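About Gendard

Gendard tests whether machines can do household chores yet. We do not build robots. Manufacturers and research groups send us their control software, and we run it through set tasks in simulated homes: opening doors, crossing rooms, clearing worktops, closing windows.

The company was set up by Laimutė Rätsep, who writes the test rules, and Hoi-yan Liu, who builds the rooms. Our main product, Paveck, holds 800 task layouts. Each submission gets 200 attempts per chore, with starting positions varied between attempts. 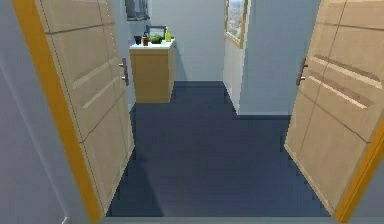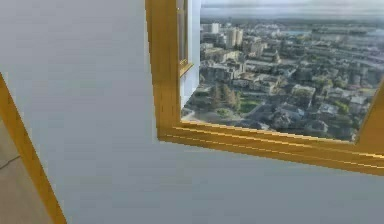

Views inside one simulated home: open double doors and a cabinet with items on top (first), a window over the city (second).

Can machines do the chores? Some of them, under fixed conditions. The best submission so far completed 190 of 200 attempts at pushing open an unlatched door. Results for lever handles are much lower, and no entry has passed our full worktop task. Simulation also leaves out wear, dirt and most of what goes wrong with hinges, so we publish our scores as simulation results only.

Shop-floor tasks are handled separately under Isteo, which covers bin picking and shelf restocking. Test rules for both products are available on request.

Page last updated September 22, 2026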